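How to Plan Your Kitchen Before You Call the Installer

When we bought our apartment, the kitchen was the first room I wanted to change and the last one I finished. I made several mistakes which cost me time and money, so I write the steps in the order I would follow today.

Step 1. Write down how you use the room

Take a sheet of paper and note for one week what you do in the kitchen and at what hour. I discovered that at 7 in the morning we are three persons in front of the same drawer. This small note changed my plan more than any catalog.

Step 2. Measure everything two times

Measure each wall at the floor, at the counter height and near the ceiling. Old walls are almost never straight. Mark also the water pipes, the outlets and the side on which the door opens. My neighbor Umut Canpolat measured only at the floor, and his tall cabinet had to go back to the shop.

Step 3. Decide if an island is possible

Leave enough free passage on all sides, also when the dishwasher is open. Put tape on the floor in the size of the island and live with it for some days. If you want to sit there, pull a real chair to the tape and ask another person to walk behind you.

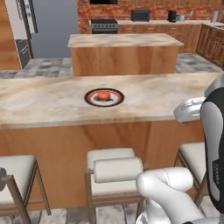
A kitchen island with a marble top and cushioned stools.

Step 4. Choose the counter

Natural stone is beautiful, but many kinds suffer from lemon and vinegar. Ask the shop for a sample piece, leave a slice of lemon on it during the night and look at it in the morning. I did this with 4 samples from Bernen and two of them had a mark.

Ask also where the seams will be. The seller doesn't always tell you, and a seam beside the sink is difficult to keep clean.

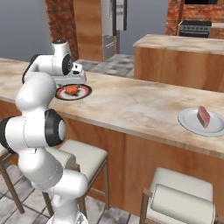 If you take stone, ask how often it must be sealed and who does it. My installer, Adelmo Benedetti, seals it himself, but he wants to be called again every year – put this in your budget.

Step 5. Compare the offers

Get at least 3 offers and check that all of them include the same things: delivery, cutting the hole for the sink, and removing the old counter. My final price for counter and fitting was 3,578, and the cheapest offer became more expensive than this when I added the missing lines.

Step 6. Fix the dates

Order the counter only after the cabinets are standing, and the final measuring is done on them. In my case the stone came 16 days later. For this time, keep a small table, a kettle and one electric plate in another room.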